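Capítulo 7
Apanhar objetos de uma caixa: o que a equipa mede e o que julga medir

Os relatórios de clubes de robótica têm um defeito antigo: contam os sucessos e arrumam o resto numa frase sobre «condições de iluminação». Este capítulo parte do princípio contrário. Interessa-nos o que falhou, quantas vezes e em que circunstâncias, e só depois a taxa que a equipa gostaria de pôr no cartaz.

O caso que vai servir de fio condutor é o projeto Tresar, desenvolvido por um clube de estudantes para a prova de recolha do torneio Rorulano. A tarefa parece modesta. Um braço articulado deve retirar objetos variados de um compartimento e passá-los para o compartimento vizinho, sem ajuda humana e sem saber de antemão o que vai encontrar. O regulamento dá a cada equipa 40 minutos de prova. Na candidatura, os estudantes anunciaram que o sistema apanharia «qualquer objeto doméstico». O leitor fará bem em desconfiar da palavra «qualquer» sempre que a encontre, neste livro ou noutro.

7.1 O problema da caixa desarrumada

Numa linha de montagem bem desenhada, a peça chega sempre na mesma posição e o programa pode repetir o mesmo movimento durante anos. Numa caixa com objetos misturados nada disto se verifica. As formas são diferentes, há peças encostadas às paredes e outras que se tocam, e as superfícies brilhantes ou transparentes devolvem à câmara de profundidade leituras que pouco têm que ver com a geometria real.

Muitas equipas respondem a esta dificuldade com mais dados. O clube registou 1.504 tentativas de preensão ao longo do projeto, e o número aparece logo na primeira página do relatório. É um número respeitável, mas diz pouco enquanto não soubermos como foram escolhidos os objetos, quem os voltou a colocar na caixa e se as tentativas interrompidas à mão entraram na conta. Quase 700 dessas tentativas foram feitas com o mesmo conjunto de objetos, o que limita bastante o que se pode concluir sobre objetos novos.

Há ainda a questão do recipiente. As paredes inclinadas e o fundo metálico refletor do compartimento de recolha, com as suas marcas de uso, fazem parte do problema tanto como os objetos. Um invólucro transparente amarrotado sobre um fundo que também reflete a luz é um caso difícil para a visão, e um objeto encostado à parede lateral deixa à garra pouco espaço de aproximação. Um método afinado numa única caixa pode ter aprendido, em boa parte, essa caixa.
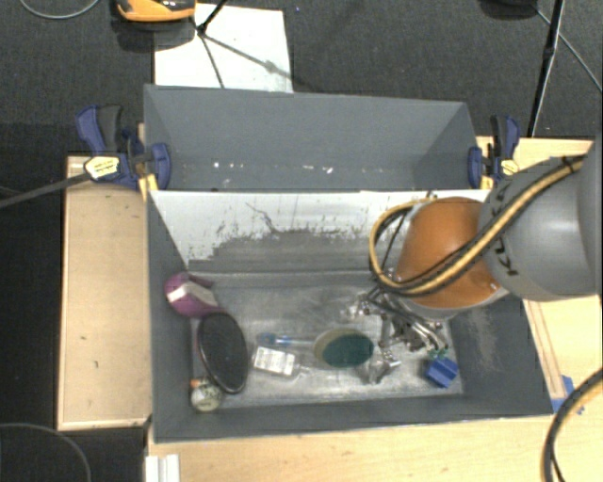
Uma taxa de sucesso de 70% é suficiente para dizer que o sistema funciona?

Depende do que se contou como sucesso e do custo de cada falha. Se levantar o objeto por um instante já vale como êxito, os 70% podem esconder muitas quedas a meio do percurso. Se só conta o objeto pousado no destino, o mesmo valor é bem mais sólido. Sem essa definição escrita antes dos ensaios, a percentagem não permite comparar duas equipas, nem sequer duas versões do mesmo programa.

7.2 Três definições de sucesso

O regulamento do Rorulano fala em «recolha válida» sem explicar o termo, e cada equipa preencheu a lacuna à sua maneira. Neste capítulo usaremos três definições separadas:

Preensão – a garra fecha e o objeto deixa de tocar no fundo.
Transporte – o objeto mantém-se na garra até ficar sobre o compartimento de destino.
Depósito – o objeto é largado e fica dentro desse compartimento.

A separação é aborrecida de registar e costuma baixar os resultados. O critério de Sadeghi, que retomaremos na secção 7.4, acrescenta uma exigência: o objeto não pode ficar danificado. É uma condição sensata, embora deixe por resolver quem avalia o dano e com que critério.

7.3 Antes de ligar o braço

O caderno de ensaios do clube, mantido na plataforma Miron, tem uma coluna para a data, outra para o resultado e uma terceira chamada «observações», que está quase sempre vazia. Para os exercícios deste capítulo, cada grupo deverá escrever nessa coluna, antes do ensaio, o que espera que aconteça com cada objeto. As previsões erradas não se apagam. Serão o material de trabalho da secção seguinte, na qual se comparam com os registos do braço.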